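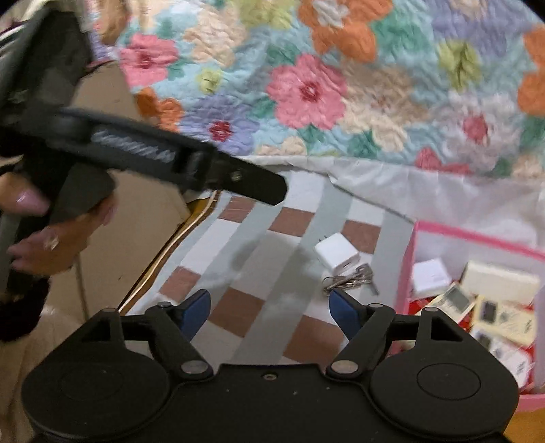 So the council passed the street closure ordinance, and my inbox has been a mess ever since. A lot of you wrote to ask if block parties are now illegal in Zultodau. They're not! But the rules are changing in October, and a few of the changes are going to catch people out, so I sat down with the full text (41 pages, most of it definitions) and a pot of coffee, and then I called the clerk's office with the parts I couldn't follow.

Ordinance 197 replaces the old permit rules for anything that blocks a public street. Block parties, parades, footraces, outdoor church services, rallies, the chili thing on Tinon Avenue, all of it. Until now you filled out one sheet, walked it into the clerk's office, and somebody stamped it while you stood there. Under the new rules every application goes through Zendeck, the online permit system the city bought last year for building inspections. You make an account, draw your closure on a map, upload a parking plan, and wait.

How long you wait depends on what kind of street you live on. Residential streets with no bus route are what the ordinance calls Class A, and those go straight to the clerk. She can approve them herself and has nine business days to do it. Anything with a bus route or a traffic signal is Class B, and that has to be looked at by police, fire and public works, who each get their own turn. There's no deadline for Class B. I read that section several times hoping I'd missed one. I asked Valbona Mujić, who is our city clerk and very patient on the phone, and she confirmed it. Her office plans to nudge the departments along, but nothing in the text makes them hurry.

That's the bit I'd be calling my council member over, if I were you. If you're planning something on Tinon Avenue or anywhere along Bortolotti Street, you could have your band booked and your tables rented and still be waiting on the fire marshal. The draft that went out for comment in the spring did have a deadline for everybody. It came out in the second round of edits, and I couldn't find any discussion of it in the minutes. I've asked for the marked-up version and will pass along whatever I get.

Now the signature rule, which got the most shouting at the meeting. You used to need a yes from most of the households on the block. Now you need to show that every household was notified, and they don't have to agree. I went back and forth on this one. My own block has a couple of rentals where it was always impossible to catch anyone at home, and we lost our June date one year over it, so I'm glad to see the old rule go. But a woman who spoke at the podium cares for her father at home and has a nurse coming and going, and she said a flyer on the door doesn't help her much if the street's closed at 4 p.m. and the nurse can't park. The council added a line that says an organizer has to "make reasonable arrangements for medical access." What's reasonable is left to the organizer, as far as I can tell, so please, knock on the door and ask. You know who on your street needs the car close by.

A few people also wanted to know about political events, and I get why, with the school board race heating up. The short version is that rallies and marches are treated the same as any other closure if they're planned ahead. If something happens in the news and people want to gather quickly, there's a separate short form (it's called a notice of assembly, and it's at the very back of the packet, after the insurance stuff). No fee, no parking plan, and the city can't turn it down over content. You do have to stay on the sidewalk or in a park unless the police agree to close a lane. Standing on the sidewalk with a sign still takes no form of any kind. Somebody on the neighborhood message board was telling people otherwise last week and I'd love for that to stop.

Fees! Class A stays free. Class B was free too and now isn't, although the amount isn't in the ordinance itself. It gets set by a separate resolution that hasn't been written yet, or at least hasn't been posted. I grumbled about this in the comment period and I'll grumble about it again when the draft comes up. Setting up a fee and then filling in the number later seems backward to me.

The final vote was closer than I expected, with 2 members switching sides after the recess. One of them told me in the hallway that he'd been leaning no until the medical access line went in. The other one was out the door before I got my coat on, so I can't tell you what changed there.

If you don't use a computer much, the paper form isn't gone completely. You can still pick one up at the clerk's counter, and a staff person will type it into Zendeck for you while you wait. They'd rather you came in the morning. The library is also going to have someone at the front computers to help during the first couple of weeks, and I'll put the hours in the next newsletter once they've settled on them. Bring your street name and cross streets written down, and a phone number where they can reach you — the map tool is fussy, and if it puts your closure on the wrong block they'll need to call.

One more thing and then I'll let you go. Permits that were already approved under the old rules are still good, so if you've got a stamped sheet for a fall party, keep it somewhere safe and don't apply again. Valbona says a few people have already filed a second time online to be on the safe side, and now the two copies have to be matched up by hand. If you've lost yours, call the office and they'll print you another.

I'm hoping to get to the fee discussion in person when it's scheduled. If you have a Class B event coming up and want your story mentioned, write me a few lines with the street and what you've got planned, and tell me if it's okay to use your name.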